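Guide de mise en service – Mains Hakumier sur bras Agbenyega
Section 6. Essai comparatif de préhension : port à deux d'un plateau

Cette section décrit l'essai de port à deux, qui vient après les essais sur petits objets de la section 5. Il sert à comparer la main à doigts articulés Hakumier et la pince parallèle Soltavton sur un même bord de table, avec les mêmes consignes de force. Prévoir deux personnes : un porteur, à l'extrémité opposée du plateau, et un opérateur au pupitre.

6.1 Matériel nécessaire

Une table rectangulaire à plateau lisse, sans rebord saillant
Le contrôleur Grasthorpe, version de paramètres 2626 ou ultérieure
Les deux jeux de préhenseurs et leurs brides
Un mètre ruban et du ruban de masquage
La fiche de relevé de l'annexe C

Remarque : un plateau peint mat donne des résultats plus réguliers qu'un plateau verni. Ne pas changer de table entre deux séries.

6.2 Préparation de la zone

1. Dégager le trajet prévu sur toute sa longueur. Le porteur se déplace à reculons.
2. Repérer les câbles posés au sol et les écarter du trajet. Fixer au ruban ceux qui doivent rester.
3. Contrôler le dessous du plateau. Les doigts doivent pouvoir se refermer sous le bord sans toucher la traverse du piètement.
4. Coller deux repères sur le bord proche, écartés de 535 mm, symétriques par rapport au milieu.

ATTENTION : ne jamais passer la main entre le bord du plateau et la traverse lorsque les bras sont sous tension.

6.3 Montage et étalonnage

5. Couper l'alimentation des bras, puis monter les préhenseurs. Serrer les vis de bride en croix.
6. Remettre sous tension et attendre la fin de l'autotest.
7. Au pupitre, ouvrir Préhension > Profil et choisir « Bord horizontal ».
8. Lancer l'étalonnage à vide. Les doigts s'ouvrent et se ferment trois fois.
9. Régler la force de serrage initiale à 44 N par main. Conserver cette valeur pour les deux types de préhenseurs.

Si l'étalonnage s'interrompt avec le code E12, vérifier le connecteur du poignet et reprendre à l'étape 8.

6.4 Prise du plateau

10. Amener les deux mains à hauteur du bord, en vitesse réduite.
11. Aligner chaque main sur son repère. Le pouce se place sur le plateau, les autres doigts dessous.
12. Demander au porteur de saisir les deux coins opposés.
13. Valider la fermeture. Vérifier sur la vue de tête que les deux pouces reposent bien sur la surface.
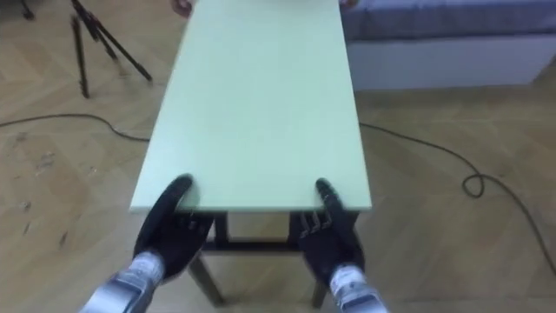 Fig. 6-2. Prise à deux mains sur le bord proche, porteur aux coins opposés.

14. Sur annonce du porteur, lever de 50 mm et maintenir pendant dix secondes.
15. Relever le glissement de chaque main par rapport à son repère, puis reposer le plateau.
16. Si le glissement reste inférieur à 5 mm, effectuer le déplacement sur 1000 mm en ligne droite. Dans le cas contraire, augmenter la force par pas de 2 N et recommencer à l'étape 14.

ATTENTION : le porteur ne lâche le plateau qu'une fois les quatre pieds au sol et après confirmation de l'opérateur. L'opérateur garde la main sur l'arrêt d'urgence pendant toute la durée du levage.

6.5 Passage à la pince parallèle

Reprendre les étapes 5 à 16 avec la pince Soltavton, à deux différences près. Le profil à choisir est « Pince, bord mince » et l'étalonnage à vide ne comporte qu'un seul cycle. L'écartement des repères ne change pas.

Faire cinq levages par préhenseur. Noter les reprises de prise, même brèves, dans la colonne « Observations » : le contrôleur ne les enregistre pas dans son journal.

Fiches à renvoyer à Catinca Toma, essais et validation. Section révisée le 18 juillet 2020. Pour le démontage des brides, voir section 7.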